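From: Kimutai Ondieki
To: building-damp list
Date: 21st February
Subject: Re: Condensation on north wall, fitted furniture, vent sizing

Quang Mạch wrote:

> We have a first-floor flat in the Dridasham block, solid brick, north-facing
> gable, internally lined at some point with plasterboard on dabs. The tenant
> reports a musty smell in the bedroom and there is black spotting along the
> skirting, worst in the two corners. Relative humidity in the room on the day
> was 68 per cent with the heating on. The extract fan in the bathroom is a
> Worance unit, age unknown, and does not seem to move much air.
>
> The surveyor wants to inject a damp course. I can't see how that helps on the
> first floor. Before I argue with him, is there a sensible order in which to
> rule things out? And does anyone have a view on fitted furniture against a
> cold wall? There is a full run of it on the gable side.
>
> Quang

Quang,

You are right about the injection. Rising damp does not get to a first floor through brickwork of that height, and the spotting you describe is a surface mould pattern. Corners and skirtings are the coldest surfaces in the room and they go first. I would ask the surveyor what readings he took, with which meter, and at what depth. A pin meter on painted plasterboard tells you about the face of the board and very little else. If he used one on foil-backed board the numbers can be discarded.

The order I use is as follows.

First, the outside. Gutter, downpipe, pointing, any cement render that has been patched. Go when it is raining if you can. A leaking joint at a hopper will wet a gable over a surprising area and will give you a stain with a definite top and sides. Condensation mould has a soft edge and follows temperature.

Second, the fan. Hold a proper vane anemometer with a hood over the grille and write down the figure. The tissue test only shows that the air is moving in the right direction. With the older Worance fans I check the backdraught shutter before anything else, as it collects fluff and sticks nearly closed. The motor sounds perfectly healthy when this happens. Check the duct as well. I have taken down flexible duct that had sagged and was holding 2 litres of water.

Third, log temperature and humidity. One reading on one day is no use, with or without the heating. Leave loggers for 30 days at hourly intervals: one in the middle of the room, one at skirting level on the gable, one in the bathroom. I use the Jallance ones, which are cheap and drift a little, so put them all in the same box overnight first and note the offsets. Work out the dew point from the room logger and compare it with the surface temperature at the skirting. Mould does not need liquid water, so look also at how long the air at the surface stays above 80 per cent. If that is most of the night, you have your answer.

Plasterboard on dabs complicates this. If the perimeter was not sealed with a continuous bead, room air gets behind the board and condenses on the brick, where you cannot see it. Take off a socket faceplate on that wall (isolate first) and feel for a draught. A borescope through the back box hole is better.

On your question about fitted furniture: yes, it matters, and more than most people allow for. A carcass on a cold wall acts as insulation on the wrong side. The wall behind it gets colder, while vapour still finds its way round through the joints.

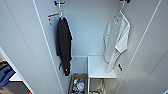

Fitted compartments are generally poor for air movement, and depth makes them worse. Heat from the room reaches the back last, and with the doors closed it may hardly reach it at all. In a narrow one with smooth panels and a flat back, the only air movement is whatever comes in at the front. A long black garment on a hanger, falling down the left of the back wall and ending low, shades that strip from what little circulation there is. I would inspect behind long hanging items first, then the bottom corners. Side hooks are useful enough if clothes can be kept clear of the back, but that depends on where they have been fixed, so look at the drop as well as the hook. Pale panels at least show spotting early.

For remedial work, I leave a 50 mm gap behind the back panel wherever the fixing allows, with a slot in the plinth and another at the top of the carcass. Both are needed. A slot at the top alone does very little. The free area of each should be the same, and do not count the area taken up by the grille bars - suppliers often quote the overall size. Hägglund make a plinth grille with the free area printed on the reverse, which saves an argument. If the carcass cannot be moved, cut vents in the back panel as well, top and bottom, but check first that there is a void behind it and not brick.

Clean the mould off before any of this and let the wall dry. Wear a mask, bag the cloths, and do not brush it dry. Stain block and paint can wait until the loggers have shown the surface staying below the threshold. I would leave it until the end of March.

If you can post the fan figure and the logger files I will run them through the spreadsheet. CSV please, with the offsets noted in a separate column.

Kimutai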